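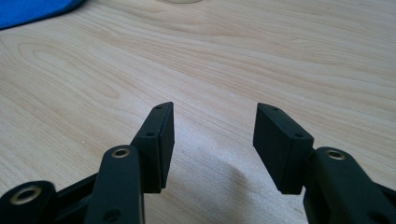

Wooden tabletop with a blue cloth at the corner.

Stedham Allotment Association
Minutes of the October meeting, Monday, 7.30 pm

Present: Darlene Sandhu (chair), Rory Lindsay (minutes), Helju Raudsepp, Gintarė Uibo, plus 19 plot holders.
Apologies: Priit Pärn.

1. Last minutes
Agreed, with one correction. The skip was for the lower site only.

2. Water
The meter on the lower site read 661 at the end of September. The tap by plot 20 is still dripping. RL has rung Alladel twice and is waiting for a date. Water goes off on both sites at the end of the month - hoses to be drained and taken in before then.

3. Waiting list
GU reported 73 names. Plot 20 has been given up and will be offered as two halves. Proposed HR, seconded GU, carried.

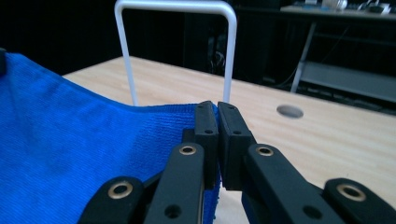 Can half-plot holders put up a shed?
Half plots may have a tool chest or a cold frame, but sheds are for full plots only.

4. Bonfires
Two complaints from houses on Neteren Lane. Fires after 6 pm only, and none when the wind is from the west. DS to put a notice on both gates.

5. Manure
Mägi Stables can deliver again in November. Orders to HR with money, please. The heap goes by the top gate this time, as the lower track is too soft for the trailer.

6. Any other business
The strimmer needs a new cord. RL to buy one. Someone has left a set of bean poles behind the hut - please collect.

Meeting closed 8.50 pm.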